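Housekeeping Basics, Unit 9: Bowls, Trays and What Goes Inside What

Okay, so last time we did plates, and plates are easy because a stack of plates is a stack of plates. Bowls are where people start arguing! I taught this unit in Mernville for years and every single group had somebody who nested by color and somebody who nested by size, and they could not share a cupboard.

My own rule is size first, then shape. A round bowl sits happily in a bigger round bowl. A square one is fussier - it will go inside a wide bowl, but the corners catch if the fit is tight, and then you're prying it out with a butter knife (please don't). So before you let go, check that you can still get a finger down the side.

Wavy rims are their own little problem. A scalloped bowl looks lovely on the table, but nothing stacks well on top of that edge. Put it at the bottom and set the small ones down inside it.

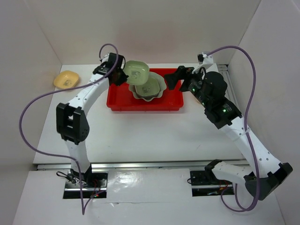

Now, trays. I'm a big believer in the tray, and I got it from Kauko Savolainen, who ran the kitchen at Bosau when I started there and wouldn't let you carry two loose bowls across a room. Get one with low sides so you can reach in from any direction. Set the big bowl down first, well in from the edge, and add the small ones one at a time, lowering them straight down. If you drop them in at an angle they chip, and they always chip on the rim where it shows.

Leave some room on the tray too! You'll want it for spoons, or the one bowl that refuses to fit.

For practice at home: take whatever small bowls you own, mix them up, and nest them twice, once by size and once by shape. Write down which way was quicker to unpack. We'll compare notes at the start of Unit 10, and bring a dish towel, we're doing glasses.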